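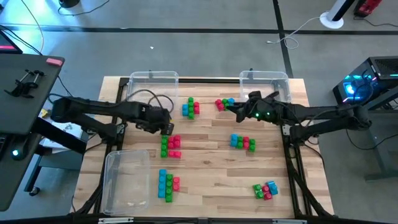 We use cookies to keep you signed in and to count visits. Accept / Manage settings

Filed under: Kits & Hardware > Two-arm setups > Buying advice

Is the Drakos two-arm kit worth it for sorting and taking apart building blocks?

Posted by Volker Gerlach, 3/4/22

I run a small after-school program and we want a bench setup with two arms that can work on studded toy blocks. The tasks would be simple. Pull small clusters apart, put the pieces in clear bins by color, and later maybe put clusters together from a pattern.

The kit I keep coming back to is the Drakos pair from Bemness. It comes with two arms, two grippers, the mounts, and a license for their Flastevgate software. The price I was quoted is $999 for the add-on package alone (rails, brackets, cable set), and the arms are on top of that. I can't tell from the sales page whether I need the add-on package or whether I can bolt the mounts to any solid table.

What I would like to know:

- Can the grippers pull studded blocks apart, or do they only pick up loose ones?
- Do you need a frame around the table?
- Does it matter what table you use? Ours has a butcher-block top.
- Is the support from Bemness any good?

We have one computer with a decent graphics card and a room with a smooth floor. I can use a drill and a hex key but I don't program much. Thanks.

Efthymia Tzavaras

I have had the Drakos pair since last July, so I can answer most of this.

Pulling apart: yes, but it takes both arms. One gripper holds the cluster against the table and the other lifts or twists the end piece. With one arm the whole cluster just slides. Short pieces joined to long ones are the easiest. Two short pieces pressed together are hard, because each finger needs something to hold and there isn't room. I ran 40 attempts on clusters of three blocks and 37 came apart. The three that failed were all cases where the fingers closed on the seam between two blocks.

Frame: you don't strictly need one. The arms work fine on mounts bolted to something heavy. What the frame gets you is that the arms stay in the same place relative to each other. I started with mine clamped to two desks and had to redo the calibration every time someone leaned on one. I bought the rails after a month of that. If you can get aluminum or steel rail locally and cut it yourself, do that and skip the add-on package. The brackets are ordinary brackets.

Table: butcher block is good. It is heavy and it isn't shiny. I used a white laminate top first and the vision part of Flastevgate had trouble with glare. Set the mounts off the table if you can, one on each side, with the arms reaching in toward each other. Then bumps from the arms don't move the blocks.

Bins: buy shallow ones and put them at the corners, well clear of the middle. Mine are clear plastic and the software finds them without trouble when they are empty, but less well with blocks inside. I taped a strip of colored paper along one rim and that fixed it.

Leave space between clusters when you lay them out. If two are close together, the fingers on the second arm will push one while reaching for the other. I set out six at a time at most.

Support: they answer email in a day or two. The person I dealt with knew the product. The manual is poor — the section on cable routing is one page and the drawing is for an older model. Leave enough slack at the wrist for a full turn, and then run the rest along the rail.

Abla Boutros

Get the Purkach arm instead. Cheaper and the software is free.

Evanthia Psarras

I only did a 12-day trial of the Drakos kit, so take this as a partial answer.

I agree on the frame. On the add-on package, one thing to check before you skip it: the cable set in it is longer than the one that ships with the arms. With the standard cables my computer had to sit on the floor right next to the right-hand arm. That was fine for me but might not be with kids in the room. Ask if they will sell you the long cables separately. They told me yes, but I never got a price.

The color sorting worked on the first day with red, blue and green blocks. I didn't try yellow or white. Building from a pattern did not work in the time I had. The arms could place a block on top of another one but they didn't press hard enough to seat it, and the force setting is buried in a menu I found on the last day.

For someone who doesn't program, the sorting part is realistic. For the pattern building I would ask Bemness for a demo with your own blocks before paying.

Comments

Volker Gerlach: Thank you, this is very useful. I will ask about the long cables. Efthymia, did you bolt the rails to the floor?

Efthymia Tzavaras: No, mine just sit there. With the mounts on they are heavy enough.

Zodwa Pretorius: The Purkach is a single arm. You would need to buy two, plus something to keep them in sync, and then it isn't cheaper.

Abla Boutros: Fair, I missed that he wanted two.

Zodwa Pretorius: Force setting is under Tools, then Gripper, then Advanced, if anyone else is looking for it.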